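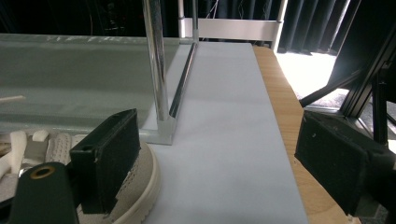 A cream-colored sneaker. Tribute to a small thing, by Ataahua Ashby

The prison at Cleststead has 229 beds and holds 400 men. In January the ministry promised 20 new guards. I welcome them, but I think they are the wrong first step.

My cousin worked inside for six years. He told me the fights began in the line for the telephone, which has one working set.

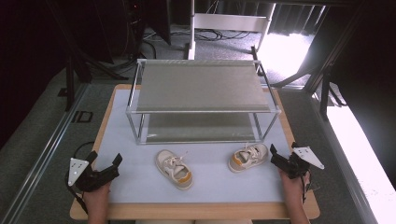 A second telephone costs less than one guard's uniform and training. The ministry should also publish how many men wait for trial, because many of them could wait at home.
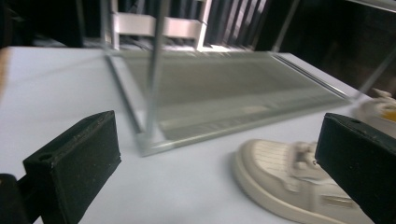
Who should pay for the telephones? The ministry, from the same money it has kept for the new guards.

I do not ask for comfort. I ask that we repair the cheap things first.

Shares: 1502
Comments (2)

Beat Ortner: Guards are also needed at night. Please write about this.

Fongchan Kaewsai: In Tradolcombe they put three telephones and my brother calls every week now.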